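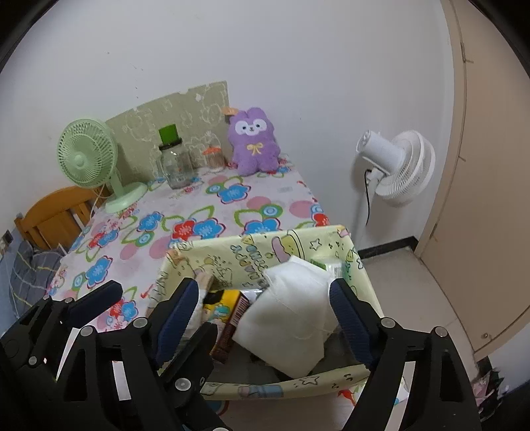

Hand-held grippers at an open storage bin. Ribbed pads are fitted to the inner face of the fingers.

Tosico Hand-Held Gripper, Paired Set
Supplied by Fustgate Equipment
Category: Demonstration and data collection tools

Overview

The Tosico paired set consists of two hand-held grippers, each with a wide-angle camera, for recording manipulation tasks in homes, workshops and teaching rooms. The operator holds one gripper in each hand and carries out the task directly. Recordings are stored on the tool and transferred at the end of the session.

The set is sold and loaned subject to the Tretcombe Code of Practice for Hand-Held Demonstration Equipment, referred to on this page as the Code. Purchasers and borrowers should read the sections below before placing an order. Institutions that already hold a set may download the current edition of the Code from the Documents tab.

Specification

Contents: left and right gripper, two cameras, two batteries, charging dock, calibration board, hard case
Length of each gripper: 261 mm
Weight of set in use: 1,412 g
Fingers: two opposing fingers per gripper, black linkage, metal joint pins
Contact pads: ribbed, dark blue, replaceable
Camera: fixed mount, wide-angle lens, circular image
Price: $3,575 per set, excluding shipping
Pad inspection interval: every 200 recorded sessions

Who may operate the set

Operators must complete the Gebretsadik short course or an in-house course that the site supervisor has approved in writing. A record of training is kept with the equipment log. Persons under 18 may operate the set only in the presence of a trained adult.

One operator uses the set at a time. The two grippers are calibrated together and may not be divided between two people, or paired with a gripper from another set.

Preparing a work area

The Code permits recording in furnished rooms and does not require a laboratory background. Ordinary household surroundings are acceptable and, for many projects, preferred. Patterned tablecloths, toys, storage containers and similar objects may remain in place, provided the following conditions are met.

The table must be stable under light sideways pressure.
Power cords must be kept clear of the operator's feet and of the path of both grippers.
Fans within arm's reach of the work must be switched off at the outlet.
Glass containers may stay on the table but must be set back from the edge.
Soft-sided bins must be steady enough to stay upright when an item is lifted out.
Documents, mail, prescriptions and family photographs must be removed or covered.

The supervisor should look at a short test recording before work starts. The lens covers a wider area than most operators expect, and personal items at the side of a room are the most frequent reason for a recording to be withdrawn.

Handling items

Items should be approached at a normal working pace, with the fingers open, and gripped only as firmly as needed to lift them. Where items overlap in a bin, the operator should move the upper item first. Forcing a finger down between tightly packed items places side load on the joint pins and is a common cause of early wear.

Folded fabric may be handled with the standard pads. Sealed packages may be handled if the contents are known. The following are excluded under Section 4 of the Code:

Open liquids and containers without a secure lid
Blades, needles and exposed glass edges
Medicines
Food intended to be eaten after the session
Live animals

The second gripper may be used to steady a container or to hold a neighboring item aside. It should not be rested on the tabletop with the trigger held. If the two grippers touch during a recording, the operator should note the time in the log and continue. A hard impact requires the session to be stopped and the calibration repeated.

Consent and records

Written consent is required from the householder or room owner before any recording is made. Consent covers the named room only. If another person enters during a session, recording is paused until that person has left or has given consent on the standard form.

Each session is entered in the equipment log with the operator's initials, the task name, the room reference and any faults observed. Logs are retained for as long as the recordings are held. Item labels and barcodes that appear in a recording do not normally need to be obscured, but labels carrying a name or address do.

Cleaning and inspection

Wipe the pads with a damp, lint-free cloth after each session. Solvents must not be used on the pads or on the lens. Joint pins are checked by hand for looseness before the set is returned to its case, and a gripper with a loose or missing pin is withdrawn from use until it has been repaired.

Pads are replaced in pairs. A pad should be replaced when the ribs are worn flat at any point, or when it can be lifted from the finger at a corner. Linkages may not be drilled, bent or painted. Open cutouts in the linkage must be kept free of tape, cord and labels.

Loan terms

Schools and nonprofit organizations may borrow a set for up to four weeks. Borrowers are responsible for return shipping and for loss or damage other than normal wear to the pads. A loan set returned without its log will be treated as incomplete, and the deposit will be held until the log is received.

Loan requests for January should be submitted early, as sets are recalled that month for annual calibration.

Replacement parts

Contact pads, set of four
Joint pin kit
Lens cover, pair
Battery, single
Calibration board
Equipment log, bound

Parts may be ordered from Fustgate Equipment using the serial number inside the lid of the case. Allow ten working days for delivery.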